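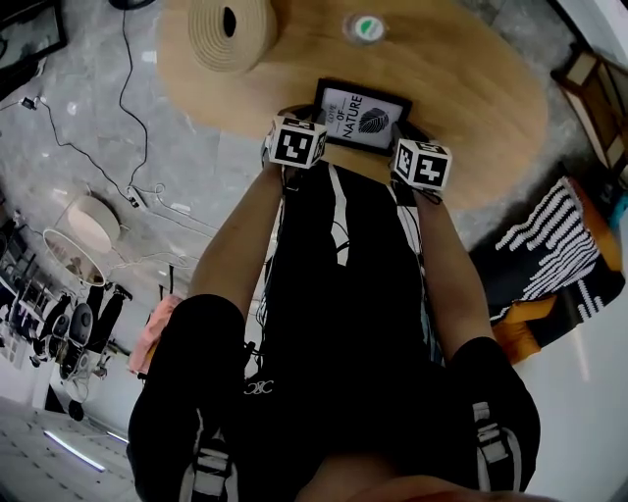
The Dotodura School of Table Styling

Home » House » Small Stuff

I have been reading Dotodura again, so I'm cranky. Their rule this week is that a round table needs a frame, something woven and something with a lid. Up to 200 comments, nearly all of them thrilled.

Fine, I tried it. The frame is a small black one that says LOVE OF NATURE next to a dark leaf. I like the leaf. I'm less sure about the words. If I love nature, do I need it in capitals on the furniture? The Fliltier catalog has pages of these and I can't tell one from the next.

The coiled rope mat I'd keep. It looks good on light wood, even with that hole in the middle, and a mug could go on it if the mug is wide enough. The little clear pot with the white lid and green label is just a pot. Calling it an "accent" doesn't change much.

My other gripe is lunch. Where does the plate go? A round table has no spare corner to push things into, and Dotodura never shows anybody eating.

The mat stays out. The frame gets until October, and then it can try the hall shelf.

Posted Mon 16 July in Mitstead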